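Wisari Folding Notes

README, last updated 2022-02-11

Hello! I started this folder as a place to keep my own notes on folding clothes on a bed, and it has grown a bit since August (it was one text file then, and a badly spelt one). There are 47 clips in it now, plus a notes file for each, and you're welcome to any of them.

What's inside

clips/ has the folding itself, one garment or cloth per clip.
notes/ is me rambling about fabric. Velvet gets the longest entry, as I find it a right pain. It slides, it shows every handprint, and a roll that starts out even can end up fat at one end and skinny at the other.
kostance.txt is the list of fold names. I use "roll", "thirds" and "book", and I've tried to stick to them.

Everything is done on a made bed. I like a bed for this, there's room to spread out and you can pile things up as you go. A flowery sheet does make pale clothes harder to pick out, so have a look at the notes before you grumble at a clip!
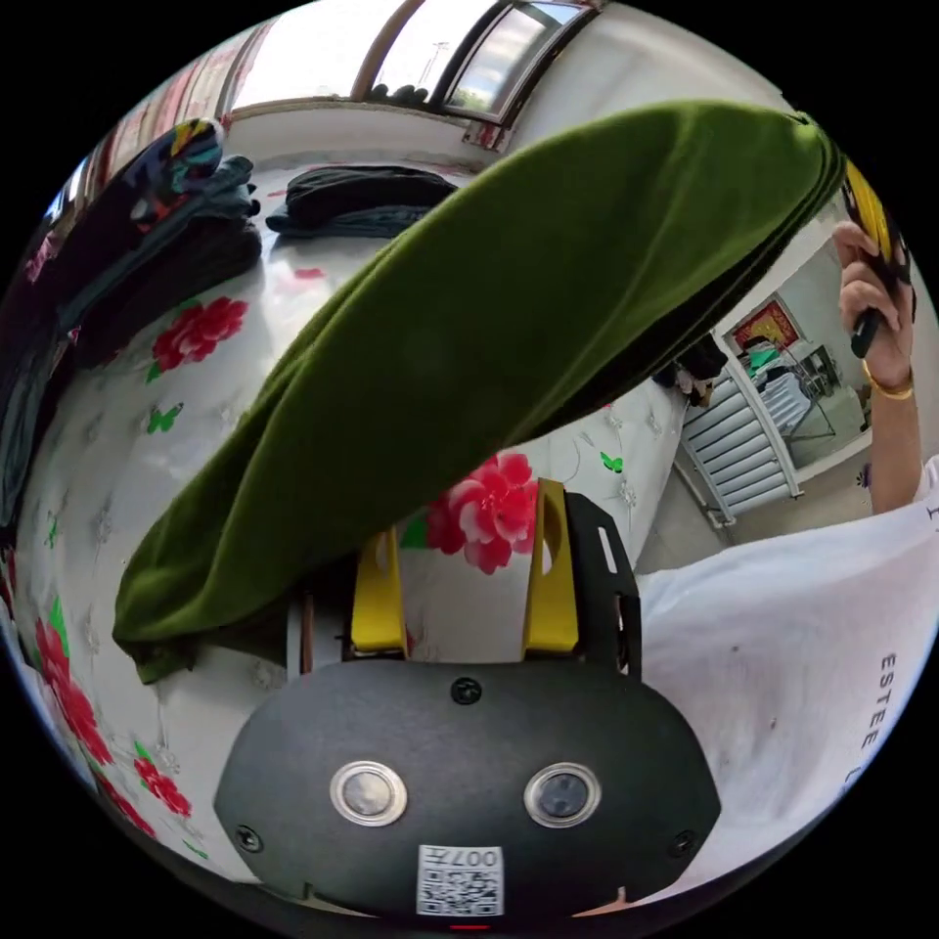
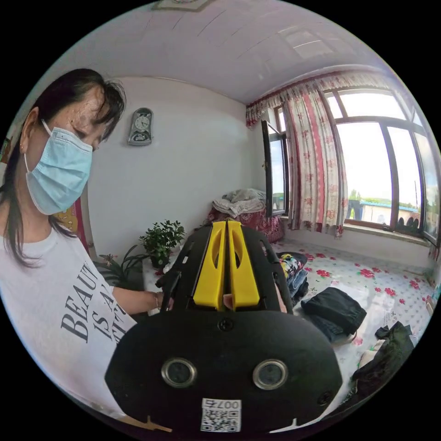 Bedroom folding session. First picture: the dark green velvet, in a long roll over the rose-print sheet.

Known problems

Clips 25 and 79 don't follow the numbering (I skipped some numbers early on and never went back).
Socks are missing altogether. I do mean to add them.
A few notes say "blanket" where I meant "throw". Sorry, still fixing those.

Using it

Take what you like for anything non-commercial and mention Wisari somewhere. If you spot a fold with the wrong name, tell me which clip and I'll change it in the next update.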